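Robots and the chores - where are we up to?

Got asked again at the March catch-up whether a machine is going to be folding our towels by Christmas. Short answer no. Longer answer below, written fast between two meetings so forgive the spelling.

First the towels. Orkona have been showing their folding arm to anyone who'll stand still long enough. It does a bath towel in 80 seconds if the towel is laid out flat to begin with. Out of a basket, all bunched up, different story. Watched it pick up the same corner three times and put it back down. A fitted sheet they wouldn't even try while we were there, and fair enough, I can't fold one either.

Dishes are a bit further along. Plates and bowls into a rack, pretty good. Mugs okay. Cutlery still a mess, mostly because forks lie on top of each other and the thing can't work out where one stops and the next starts. Glasses it handles so gently that you'd have the kettle boiled and the tea drunk before the top rack was full.

Shop floor next, and that's where most of you have a stake. Stidine are trying to get a machine to do the small stuff - picking parts out of mixed bins, putting boxes back on the right shelf, wiping down a bench. None of it sounds hard. All of it is done by hand today and the way they're going about it is to have people do the job with a hand-held gripper, over and over, so the software has something to copy. Khrystyna Semeniuk runs the sessions. Her target is 1000 goes at each task before they even bother training on it, and she reckons shelf work might need a fair bit more then that.
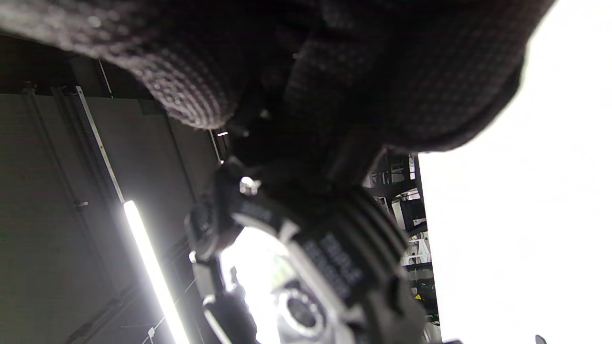 Gloved hand on the gripper, shelving behind.

I had a turn. Heavier on the wrist than you'd think after half an hour, and you get very aware of how much your fingers normally do without asking you. Picking up a washer off a flat bench with two jaws is miserable. You end up sliding it to the edge and catching it, and then of course you're teaching the machine to slide things to the edge and catch them. Khrystyna says that's fine, leave it in, as long as everybody does it roughly the same way. The worst recordings are the ones where somebody gets clever halfway through.

Asked her straight out what works today. Her list: boxes of one size onto a shelf, yes, most of the time. Wiping a flat surface, yes, but it doesn't know when to stop. Mixed bins, maybe half the parts, and anything shiny is trouble. Sweeping, no. Untangling a cable, she laughed at me.

Price. Everyone wants the price. Arnardóttir have a rental going at 1890 a month for a single arm on a trolley, setup not included, and you need somebody on hand to rescue it. At that money it has to be doing one dull job all day long. If you've got one dull job that goes all day, worth a call. If you've got forty little ones, like most of us, keep your money for now.

Prallent were meant to send me numbers on their floor scrubber and haven't. Will chase. The scrubber is the one thing on this whole page I'd call finished, for what it's worth, and it's been around for years in one form or another. Big open floor, nothing to pick up, no decisions. Funny how the jobs that got solved are the ones with no fingers in them.

A couple of you wrote in after the last issue about window cleaning and lawn edges. Havent looked at either yet. Edges might make the next one if I can borrow a yard with a proper garden bed in it.

If you want to try the gripper yourself, Khrystyna has spots in the afternoon, 2 pm on. Closed shoes please, and tie your hair back. Reply to this email and I'll pass your name along.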